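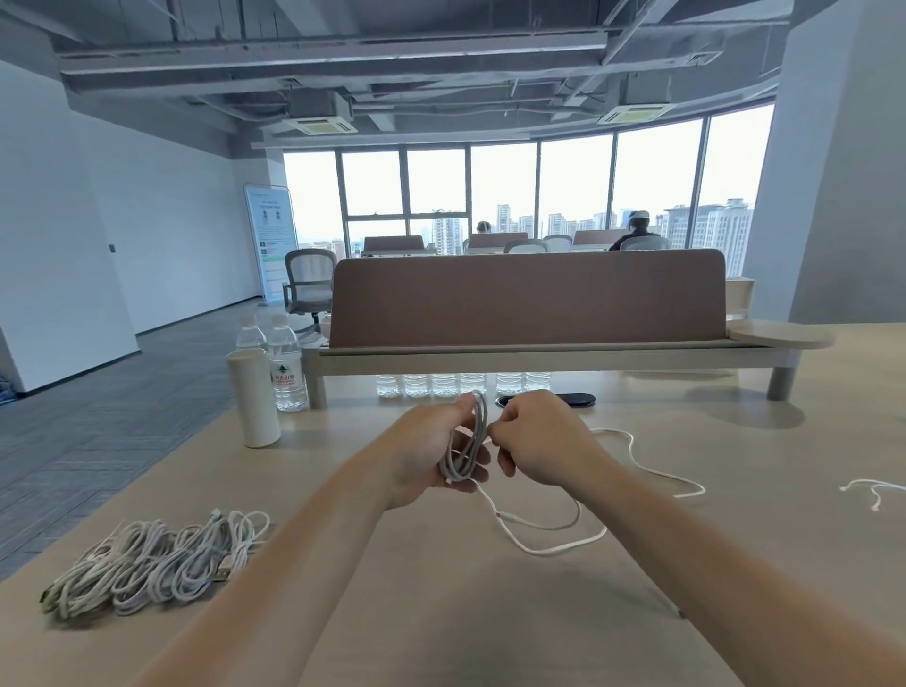
Coiling the white charging cables at the desk, May.

Home Notebook Entries Recipes Materials Shelf Kiln Log Search

Dye bench, May, started mid-morning and written up in bits through the day

I'll begin with the weld, as I promised Fung-ping I would stop leaving it to the end of the page where people can't find it. Both pots of weld from the second picking went on before the kettle had even boiled for tea, and I must say the yellow on the alum wool is the best we've had out of our own plants. It's a clean, slightly greenish yellow, like the inside of a lime, and it hasn't gone mustardy the way the dried stuff from last autumn did. I kept the heat low, well under a simmer, and I think that is most of it. Eoin likes to bring it up quickly and then argue with it afterwards, and we've had some very nice browns that way, but they weren't what we were after!

For the record (and for whoever does this next), the bath was 500 g of fresh weld, leaves and stalks and flowering tops all chopped together, to 187 g of wool weighed dry. That odd figure is simply what the last of the Rivuden skeins came to once I'd cut away the bit the moths had been at. A pinch of chalk went in after the plant matter came out, and the colour jumped forward straight away, which never stops being a pleasure to watch. I gave the wool an hour and then let it cool in the pot with the lid on.

The silk was less happy. It took the colour well enough at first but came out streaky near the tie, and I'm fairly sure I tied it too tightly. Loose figure-of-eight ties next time, and more of them. I've put it back in a bucket of plain water while I think about whether to overdye it. Yung-ching thinks a quick dip in the indigo would hide everything and give us a decent leaf green, and she is probably right, but the vat is sulking at the moment, so it may have to wait.

About that vat. The surface was bright blue when I lifted the lid, with hardly any bronze to it, and the liquid underneath was more of a murky teal than the yellow-green I'd hoped for. I warmed it by standing the whole thing in a tub of hot water, fed it a spoonful of fructose and a little lime, stirred it gently round the sides and left it alone. After lunch it had a coppery skin coming and the beginnings of a flower in the middle. I dipped a cotton rag and got a pale, rather wishy-washy sky blue after two dips. Not strong enough for anything we'd want to keep, but it's alive, and that cheered me up no end.

Villads came by in the afternoon with the madder he's been drying in his loft, a whole pillowcase of it, and we spent far longer than we should have breaking roots on the back step and talking about his allotment. The roots are thinner than I'd like, so I think they were lifted a year early, but the broken ends are a good strong orange-red. I've put them in the big jar with the blue lid, second shelf. Please don't grind any yet. I'd like to try them chopped and soaked overnight first, with a change of water to pull out some of the yellow, and I want to compare them side by side with the Trosuler madder we bought in the winter. That one gives a lovely brick on wool but goes a bit salmony on cotton, and I've never worked out whether it's the root or our mordant.

On which subject, the cotton mordanting needs another look. I went back over Thoa's notes (which are so much neater than mine that I feel scolded just reading them) and she was giving the tannin bath a full night where I've been giving it a couple of hours while I do something else. I've set a new batch going her way, in the white enamel pot with the chipped rim. It wants lifting out first thing, squeezing, and going straight into the alum without rinsing.

Light test: the strips in the south window have been up long enough to be worth looking at. The weld has held on better than I feared. The onion skin has dropped back to a sort of weak tea, and the beetroot, which I only put up there to settle an argument, has vanished altogether. Eoin, you owe me a bun.

Housekeeping. We're low on chalk and nearly out of pH strips. The Namoteo scales are reading heavy again until they've warmed up, so leave them on for a few minutes and check them with the brass weight before you trust them. The long tongs have a loose rivet. Somebody has been using the alum spoon for the iron, and I don't mind who it was, but everything on the bottom rail has come out grey, so could we all please keep the iron things in the iron box.

Tomorrow: lift the cotton, rinse the weld skeins in three waters and hang them in the shade, check the vat before touching it, and ask Fung-ping whether she wants the spent weld for her compost or whether I should try it for a second, paler bath.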